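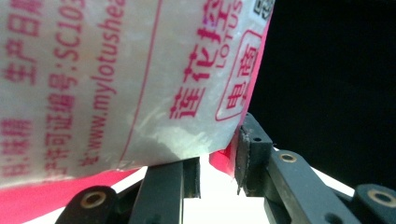

Does it cope with bags, Elmarie Adams asked under my last review, or is it another one that's brilliant with boxes and goes to pieces as soon as something sags? Fair question, Elmarie, and I've spent a good few weeks with Tesham 2 trying to give you a proper answer. Short version: yes, mostly, and better than I'd expected, but you'll want to switch one thing off first.

For anyone new, Tesham is the desktop program from Gondton that takes your gripper recordings, works out where the fingers were and when they closed, chops everything into separate grasps and then trains a grasp planner on the lot. I'd been using Allberg for all that before. Allberg is free and I'm fond of it, but it has the manners of a filing cabinet and I was ready for a change.

Installing was painless. I gave it 648 recordings from the kitchen set, which is a real mixture -- tins, mugs, cartons and a lot of soft things in plastic, like that LOTUS bag with the red printing. It took an evening to chew through them on my machine (nothing fancy, one mid-range graphics card) and it didn't fall over once, which already puts it ahead of Allberg.

The grasp splitting is the star. With Allberg I used to sit there dragging the start and end of every single grasp by hand, and I had honestly lovely playlists for it, that's how long it took. Tesham got nearly all the boxes and tins right first time. On the soft stuff it wanted me to check 157 of them, and it puts those in a queue with the doubtful moment already lined up, so you just tap left or right until it looks sensible and press return. I did the whole queue over two pots of tea!

Now, bags. The trouble with a bag is that the fingers never quite stop. They close, the filling shifts, they close a bit more, and a program that's waiting for a nice clean halt will either wait for ever or decide you've picked the thing up three times. Tesham has a setting called Soft Contact which looks at how the film creases near the fingers as well as how wide the jaws are. Turn it on. I can't think why it's off to start with. My triple pick-ups more or less vanished once I'd found it, and I only found it by poking about under Timing, of all places.

The thing to switch OFF is Surface Fill. This is the bit that guesses the shape of whatever you're holding, and on see-through or milky plastic it gets terribly confused. Shiny highlights become dents, and bold lettering becomes an edge. I had one pale bag come out shaped like a saddle, with the planner then very keen to grab it by the pommel. With Surface Fill off it works from the outline alone and the suggested grasps go back to being dull and sensible, low down or along a seam, where I'd put my own fingers.

Other grumbles, while I'm at it. The preview window forgets its size every time you close it. Dark backgrounds are fine, but dark fingers against a dark background can make the tracking wobble, and black pads on black jaws really don't help. You can mark the fingertips yourself on a few stills and it sorts itself out, only the marks don't carry over to the next session, so you do it all again. There's an add-on by Polishchuk that saves them, and I'd say get it on day one. Also the free trial stops at up to 100 recordings, and that's a bit mean when you need more than that just to find out whether the planner's any good with your own things.

Training itself I've less to say about. You press the button and go and do something else. I kept 438 recordings after throwing out my own fumbles (plenty of those, I'm a clumsy demonstrator) and the planner I got from them was noticeably less timid with soft packets than the one I'd made in Allberg from the same set. It still pinches too high on anything tall and floppy. I've written to Gondton about that and they were very nice, and said April for the next version.

So, Elmarie, if it's mainly boxes you do, stay with Allberg and keep your money. If you've got a cupboard full of bags, try it with Soft Contact on and Surface Fill off, and tell me how you get on -- I'd love to know if your tall ones behave any better than mine.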